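November. Notebook, finish bench

Picking up from the last entry. The two oil samples from Hendine have now cured long enough to sand, and the water-based one from Uvico is on its second coat. I am keeping all the test boards on the rack by the north wall so they get the same light. Please don't move them to the windowsill. One of the Uvico boards was there overnight and has yellowed on one end, so I have taken it out of the comparison and marked the back with an X.

Boards are oak offcuts from the Mansour job, planed to the same thickness and sanded to 180. I raised the grain with a damp cloth on half of them and left the rest alone. The ones I skipped went fuzzy under the water-based finish, which I expected, and needed a heavier sanding between coats. Under the oils I can't feel a difference by hand.

Application notes:

Hendine light oil. Goes on easily with a cotton rag. Wipe off after 11 minutes. I tried leaving one board longer and it got tacky in the middle and took mineral spirits to clean up. Smell is strong for the first evening. Second coat used much less than the first.

Hendine dark oil. Same product with pigment. Stir it every time, the pigment settles in the can faster than the label suggests. Lap marks showed on the first board. On the second I worked the full length in one pass and they went away. Color is redder than the chip.

Uvico water-based. Foam brush left bubbles. Synthetic bristle was better. Dries to the touch fast enough that you can't go back over an edge. I would not put this on a large desktop alone, it wants two people or a sprayer.

Water rings: I set a wet glass on each board and left it until lunch. Light oil showed a faint ring that was gone the next morning. Dark oil, nothing I could find. Water-based, nothing. Coffee did mark the light oil and it is still there after a wash with soap. I want to repeat that one with a third coat on, as two may be too thin for anything that will be used as a work surface.

Pencil and eraser test: graphite wiped off the water-based finish with a dry cloth. On both oils it needed an eraser, and the eraser left a dull patch you can see when the light is low. Buffing with a dry rag brought most of it back.
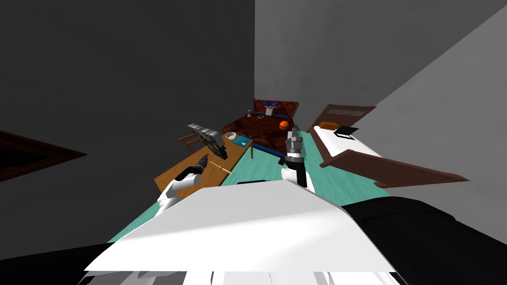
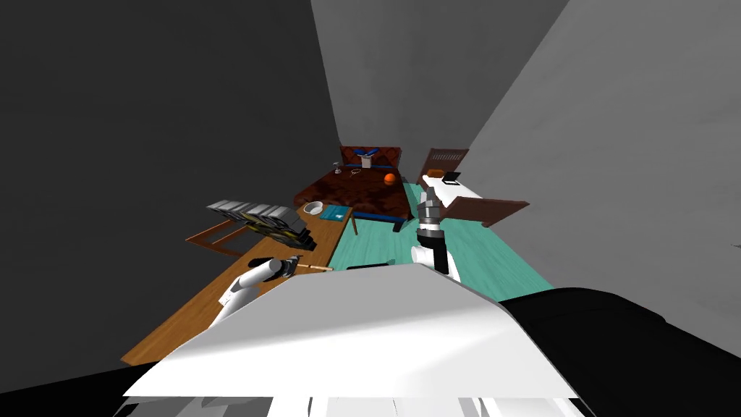
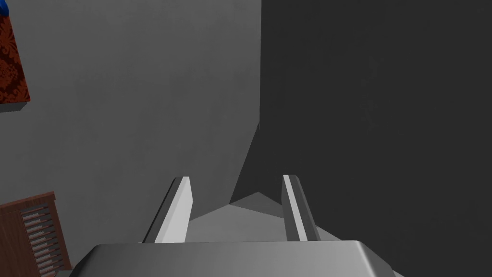
Bedroom, simulated.

Back to the sheen question. The customer for the long desk asked for "no shine", and we don't have anything that gives none. Closest is the light oil knocked back with a gray pad after a week. Straight off the rag it has a low gloss that shows up when you look along the board toward the door. The gray pad takes that down but leaves fine scratches if you press, so let the pad's own weight do it and stay with the grain the whole way. Going across even once shows.

The Uvico matte is flatter out of the can but has a slightly gray cast on oak. On walnut I think it would look worse. I put one coat of the light oil under it on a scrap to warm the color. It has stuck so far. I scored it with a knife and pulled tape off it and nothing lifted, but it has only had 6 days, and I would want a month before I trusted it on anything we sell.

Cost. The quote for enough Uvico to do the whole Mansour order, with the matching sealer, came to 3,449. That is more than I had penciled in, and it doesn't include brushes or the extra sanding time. Oil is cheaper by the can but slower, and the pieces tie up the rack while they cure. I haven't worked out what the rack space costs us. If somebody has a figure for that from the summer, put it in the margin here.

Temperature in the finish room was 67 when I started in the morning and I didn't write down the afternoon reading, which was a mistake. The Minix logger was supposed to catch it but the battery was dead. It has a new battery now. It logs to its own memory, so it has to be plugged in and read before anyone resets it.

Rags: all oily rags go flat over the rail outside until they are stiff, then in the metal can with the lid. I found two balled up in the regular trash. They were the Hendine ones by the smell. These can heat up and catch fire by themselves. Don't do that again.

To do:

Third coat on light oil boards 3 and 4, then coffee again.
Order synthetic bristle brushes, the two inch ones.
Try the dark oil thinned on a piece with sapwood. The sapwood on board 5 stayed pale and it looks like a stripe.
Ask Mansour if the drawer insides get finish. The drawing doesn't say. If they do I would use shellac in there, the oil smell hangs around in a closed drawer for weeks.
Check the tape scrap again at the end of the month.

Board 2 has a crack starting at the end grain. It was there before the finish went on. Leaving it in.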